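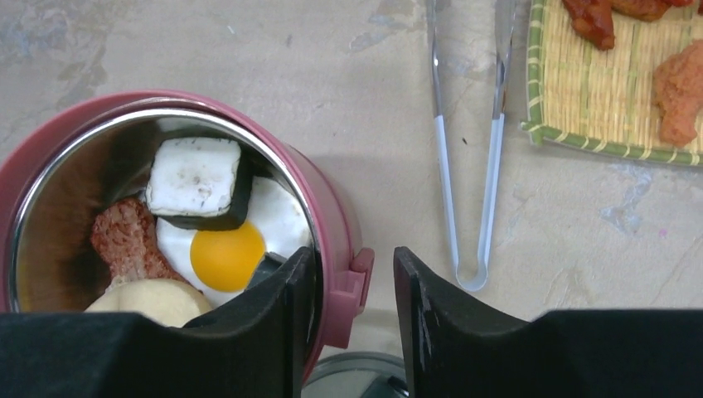
Gil-soo Han wrote to me after the last version of this talk and said I'd spent far too long on the arm and hardly any time on the stop button, and he was right, so this evening we start with the stop button.

(Wait for people to settle. Water is on the left.)

Thank you all for coming, and thank you to Mojtaba Zarei, who let me use his logs and has been very patient with my phone calls. I'll be talking about one fault on one kitchen cell, the one we call Mistard. It packs lunches: rice, egg, meat, a bun, chicken from the tray. Soft things and slippery things, and every one of them a little different from the last, bless them.

In November we were on cycle 2385 of a long run. The arm went down to the pot, the fingers closed, and the force reading froze at 29 newtons. It didn't drop to zero, which we would have caught. It just sat there looking perfectly healthy while the fingers kept on squeezing and the wrist kept pressing down. (Slow down here – people always want to write the number down.)

Mojtaba pressed the stop. The arm carried on for 5 seconds. Now, that may not sound like much, but please count it in your heads with me, and imagine your hand is in there straightening the egg.

(Count it. Really do wait.)

So where did the time go? The button was wired into the Arketti controller as an ordinary input, and that input stood in the same queue as the motion commands. We had done that ourselves, on a busy afternoon, meaning to come back to it. The frozen reading was a cable worn through at the wrist, where it rubs each time the gripper tilts.

What we changed: the stop now cuts motor power directly, through its own relay. A force value that stays identical for 65 readings counts as a fault. The cable has a new clip and gets looked at every morning before the food comes out.

(If someone asks about the Tesell cell, it had the same wiring and has had the same repair. Shokri's is still waiting for its relay and stays switched off.)

Questions next, then tea in the hallway.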